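Progress report to the Marsden Fund: Trandach tape transfer project
Second report, covering the spring quarter

Work done

The grant pays for the transfer of the Trandach rehearsal and studio tapes to digital files, with a listening catalog to go with them. At the end of the quarter, 1,590 of the 2,000 songs and song fragments on the original inventory had been transferred and checked. The rest are on the multitrack reels, which go more slowly because each track is saved as its own file before we make a reference mix.

The rehearsal cassettes are finished. Most run 45 minutes a side and hold several takes of the same song, often with talking between them. We kept the talking. Where two cassettes hold the same session, both were transferred and the cleaner one is marked as preferred in the catalog.

Twenty reels had shed enough oxide to need baking before they could be played. Relosier did this work under the price agreed in the first report. Twelve have come back and been transferred. The other 8 are still with them and are due in June.

Playback speed took more time than planned. Several of the early reels were recorded on a machine that ran slow, so songs known from the released albums came out nearly a half step sharp. We corrected these by ear against the albums and kept the uncorrected files as well.

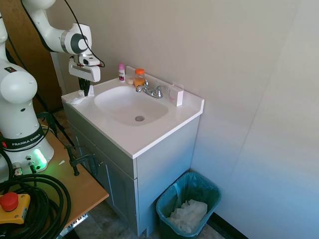

Kendra Morin wrote after the first listening day that the catalog should give the take numbers as they are spoken on the tape, even when they disagree with the box, and that she would like the alternate vocals listed apart from the instrumental takes. She also asked for longer clips, as thirty seconds often stops before the first chorus.

We have made the first two changes. Spoken take numbers now have their own field, and vocals are listed separately for everything transferred since March. The older entries will be brought into line next quarter. Clip length depends on the publisher. We have asked for 90 seconds and are waiting for an answer.

Rights

Medasik has cleared the demos for listening on site. The live recordings are still open - two of the venues have changed hands and the paperwork is hard to trace. None of the live material is in the public part of the catalog for now.

Budget

Spending is within the approved total. Baking came in under the estimate and storage came in over it, since the multitrack files are larger than we allowed for. We ask permission to move the unspent baking money to storage. A revised sheet is attached.

Next quarter

Finish the multitrack reels, transfer the last baked reels when they arrive, and update the older catalog entries. The second listening day will be on a Tuesday, starting at 2 p.m., and the date will be sent once the room is confirmed.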